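The case for keeping the hand in the loop

Most of the argument over demonstration data is about volume. Mine is about who moves. When a person teleoperates an arm, the trajectory is already shaped by lag and a poor sense of contact. When a person does the task with an instrumented glove, the motion is their own, and the cost moves to the mapping stage. I think that is the better place to pay it.

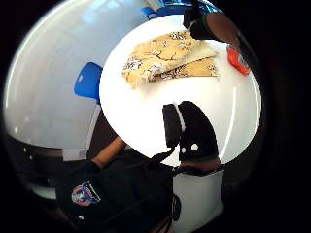 Cloth task, view from the hand-held gripper.

Cloth is the hard case. Our Warow set holds 241 folding demonstrations, and the policy trained on them failed mostly at the second fold, where one layer has to stay still while the other moves. Finger pose alone does not capture that. It needs an external reference for the hand, and square fiducial markers remain the cheapest one I know of. They are ugly and they can be occluded, but their errors are easy to find in a log. 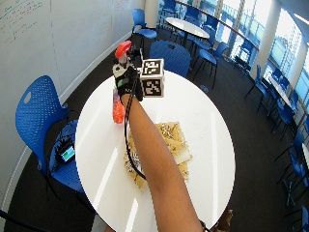

Lanying Guo disagrees, and wrote in August that a marker cube changes how people reach: they learn to keep it facing the lens, and the policy learns that too. She would drop the markers and accept more drift.

Her objection is fair. We compared wrist angles across 9 operators and found the bias in three of them - enough to matter, and small enough to correct with a second fixed camera.

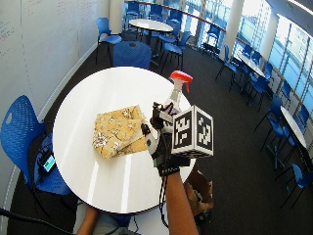 Drift is harder to repair. In the Nilmont trials we discarded 700 segments in which the estimated hand had wandered from the object, and no filter recovered them. A biased reach is still a usable reach. Until markerless tracking holds up during contact, I would keep the cube and publish the bias with the data.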